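Sukeck Guest Lounge Refurbishment
Progress report to Fornuveck, May
Prepared by Angharad Ifans

1. Status

Work on the lounge is in its last stage. Furniture, curtains and carpet are in place. Outstanding items are the door closer, the spare cushion covers and the written tidying routine. Spending remains within the second instalment and no transfer between budget lines is requested.

2. Furniture

The settee was kept from the 2014 fit-out and recovered by Stankevičius. The carved rail was cleaned and left in its dark finish. The back panel is plain and pale; the seat, arms and cushions are in the grey and cream floral fabric approved at sample stage. The low table was also kept. Its gilt trim and brass fittings were cleaned by hand with a soft cloth and no polish, following the advice of Jiahui Han.

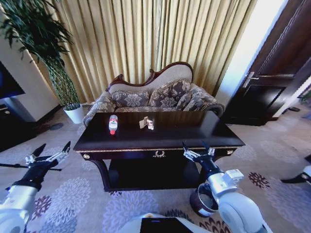

3. Curtains, carpet and planting

The pleated curtains behind the settee were rehung after the first drop proved uneven. They now reach the floor along the full run. The track supplier has agreed to bear the cost of the second visit.

The patterned carpet was cleaned in position. The medallions combine lilac, slate blue, grey and a dark burgundy-brown on cream, and the cleaning firm tested each colour on an offcut before starting. No bleeding was recorded.

The tall plant stays in its white pot at the left arm of the settee. It was to have gone by the door, but the leaves would have narrowed the way through.

4. Waste and clearing

Under the previous arrangement, waste from the lounge was carried to the corridor. A small round bin with an inner liner has been added to the room. Its final position has not been agreed. Placed in front of the table it is easy to reach from the settee but stands in the walking line from the door. Skye Tosh is to try it beside the media cabinet and report by Friday.

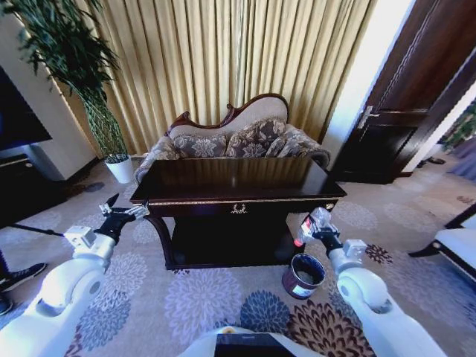 Lounge with settee, low table and waste bin. Door to adjoining area open.

The draft tidying routine, for use between bookings, reads as follows:

Clear the table top of bottles, cards and papers.
Empty part-used bottles before disposal. Sealed bottles go back to the store.
Wipe the table along its length with a dry cloth.
Set the cushions against the backrest, pattern upright.
Replace the bin liner.

The time allowed is 25 minutes, including the carpet. Bottled water accounts for most of what is left behind by guests, and the routine treats it as a separate item for that reason. Labels are left on, as the recycling contractor, Stanen, does not require their removal.
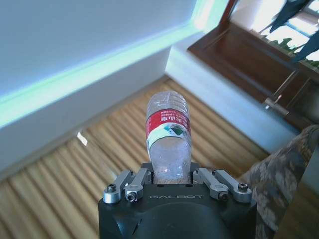
Yiğit Sezer replied to the draft that the part-used bottles were the slow step, as the nearest sink is on the floor below, and asked whether a lidded pail could be kept on the trolley. The cost would be small and can be met from the existing sundries line. A pail will be added unless Fornuveck objects.

5. Next period

Fit door closer and check clearance over the carpet edge.
Take delivery of 3 spare cushion covers.
Fix bin position and issue the routine in final form.
Submit invoices to Tanveer Talpur for the closing claim.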